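Ticket: Play fruit shedding color on stone-patterned floor
Opened by: Iresha Haque
Status: Solved

Iresha Haque
Hi all! We love the Wurano fruit set, but I keep finding pink smudges on the gray floor in the play corner. Is it the fruit or the floor polish?

Annelies Desmet, Wurano support
Great that the set gets so much use! Please wipe each piece with a damp white cloth and tell me which ones leave color. Then leave the clean ones out overnight on a bare patch of floor.

Iresha Haque
Done! The cherries left pink on the cloth. The strawberry and mango wiped totally clean, so those two went on the floor.

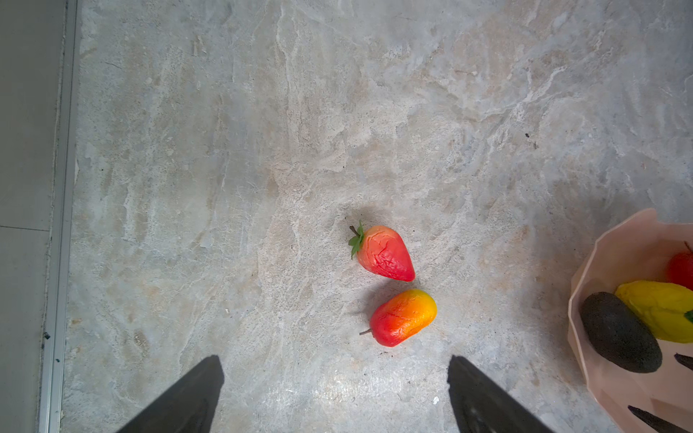 Photo: Iresha Haque

Love how the mango goes from red to gold! No marks under either one this morning. One more thing, is the crinkly skin on the strawberry normal?

Annelies Desmet, Wurano support
Yes, it's molded that way! The cherries are the culprits, so I'm mailing you a new bunch. Allow 6 days. For the old smudges, warm water and a drop of dish soap should do it.

Iresha Haque
Soap worked, floor looks wonderful. Thank you!!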